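Teleop demos in sim: handle task keeps going wrong at the grasp

nizar_azar
I'm recording demos of a handle task in simulation, driving the arm with a Skiltow hand controller. The view is from the wrist. I've done 14 so far and I'm only happy with 2 of them. The approach is fine. The trouble starts when I try to get the fingers either side of the bar, because I can't judge depth and end up nudging it sideways. Is this a controller problem or a me problem?

wideck_carla
Bit of both, I'd guess. What's your translation scale set to? The default on the Skiltow is far too quick for close work. Can you post what you see before you close in?

nizar_azar
Scale is at the default. View from one of the recordings:

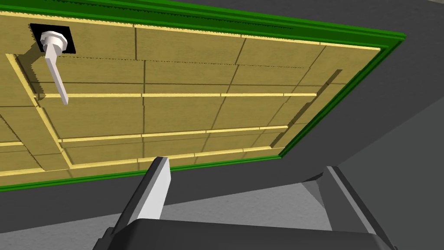

Wrist view, white handle upper left, fingers still low.

wideck_carla
You're coming in from below and the bar points down and a bit to the right. I'd back off, turn the wrist to line up with the bar, then go forward in one move. Halve the scale for the last bit.

gsaab
Disagree on halving it. If you change speed part way through, the policy learns a slow patch that means nothing. Keep one slow scale for the whole demo and put up with it taking longer.

wideck_carla
We did it my way at Arkside and the policy was fine. People slow down near a handle anyway.

gsaab
With how many demos?

wideck_carla
Around 2,000, across several doors and drawers.

gsaab
Well, he has 14. With a set that small I'd want them all as alike as possible.

dalal_z
Use the shadow for depth. The handle throws a faint one on the wood to its left, so check whether your fingers do the same when you get close. Also add a second camera for yourself, even if you don't record it.

gsaab
Careful with that second camera. If you steer by something the policy never sees, it can't copy you.

dalal_z
Fair point. Record both, then.

nizar_azar
Thanks all. I'll drop the scale for the whole run, line up the wrist first and record both views. Will delete the bad ones and start again this evening.

gsaab
Don't delete them. Move them to another folder, you may want them for testing.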